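Interior Finishes > Year 1 > Handouts > Unit 4: Painting Kitchen Cabinets

Last updated: January 16, 2021

This site uses cookies to remember your login. By staying on the page you accept their use.

Unit 4: Painting Kitchen Cabinets

Course leader: Zofia Pawłowska
Workshop sessions: Radosław Nowakowski

Read this before the workshop. We will not go over it line by line in class, and you will need the part on sanding when you start your practice door.

1. What you are painting

Most kitchen doors you meet on a job will be one of two kinds. A slab door is flat across the whole face. A paneled door has a frame and one or more panels set into it. The upright parts of the frame are called stiles and the level parts are called rails. The sloped or shaped strip between the frame and the panel is the molding, or the bevel if it is a plain slope.

Find out what the surface is before you choose a primer. Bare wood, old oil paint, old water-based paint, and plastic-coated board all need different treatment. If you can't tell whether old paint is oil-based, rub a small spot on the back of the door with a rag and denatured alcohol. Water-based paint will soften and come off on the rag. Oil-based paint will stay put.

Houses built before 1978 in the United States may have lead paint. Do not sand anything in an older house until it has been tested. This was covered in Unit 1 and it will come up again on the written test.

2. Taking the kitchen apart

Remove the doors and drawer fronts. Painting them in place leads to runs on the upright faces and paint in the hinges. Number each door with a pencil mark inside the hinge cup and cover the mark with a bit of tape. Put the same number on the cabinet it came from. Keep screws and hinges in bags with matching numbers.

The Czarnecka job that Radosław talked about in the first session had 18 doors, and two of them were put back on the wrong cabinets. They were close enough in size to hang but the gaps were uneven, and he spent most of a morning finding out which ones to swap.

3. Cleaning and sanding

Grease is the main cause of peeling near a stove. Wash every face and edge with a degreaser, then rinse with clean water and let the door dry. Pay attention to the area around the handle, where there is usually a film you can feel but not see. Clean first and sand after. If you sand a greasy door you push the grease into the scratches.

For old paint in good condition, sand with 180 grit until the shine is gone. You don't need to remove the paint. Use a sanding sponge on the molding, and keep a light hand on the outside corners, which go through to bare wood very quickly. Vacuum, then wipe with a damp cloth.

4. Primer and paint

Use a bonding primer on anything shiny. On knotty wood use a shellac-based primer, or the knots will show as brown spots within a few months. Open-grained woods such as oak will keep showing their grain through paint unless you use a grain filler. Some clients like that and some don't. Ask, and write down the answer.

Order of work on a paneled door:

Molding and bevels
Panels
Rails
Stiles
Outer edges

Use an angled brush for the molding and a small foam roller for the flat parts. Roll the paint on and then brush it out lightly in the direction of the grain - along the length of each piece. Put on 2 thin coats over the primer. Follow the can for drying time between coats, and allow more if the room is cold. We keep the workshop at 70 degrees, so what you see there will be faster than in an unheated garage.

5. Color

Strong yellows and reds cover poorly. A bright yellow over white primer can take an extra coat, and over a dark color it may take two. Ask the store to tint the primer. Grooves and bevels catch the light differently from flat faces, so a color will look lighter in one place and darker in another even when the coat is even. Always look at a sample under the client's own lights.
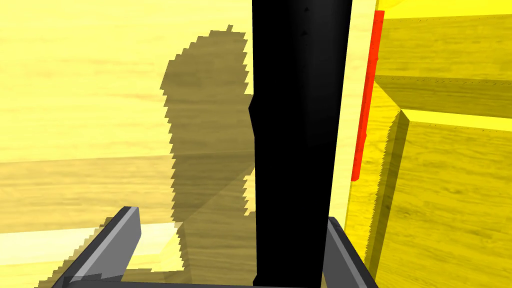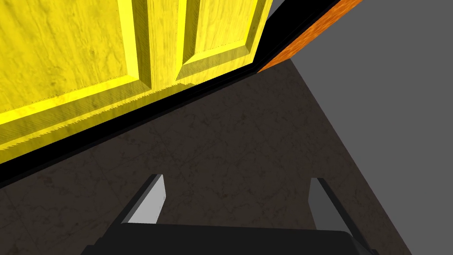
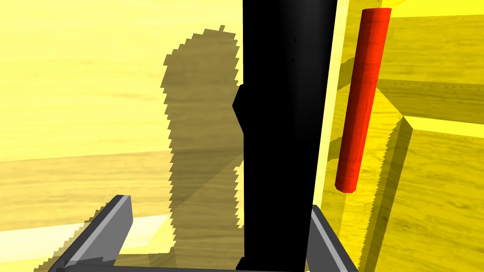
6. Pricing

The worked estimate in class is for the Witine apartment. The total came to 1,095 dollars for labor and materials, with the hinges reused. Students often leave out the time for taking doors down and putting them back. Write it as a separate line - clients argue with it less when they can see what it is.

Leave time for drying in the schedule, too. Paint that is dry to the touch can still be marked by a fingernail for a couple of weeks. Tell the client not to wash the doors or stick anything to them during that time, and put it in the written notes you leave behind.

For the next session: bring your practice door, sanded and wiped down, and a dust mask that fits. Primer and rollers are supplied. Estimates for the second exercise go to Zofia on paper by the end of January.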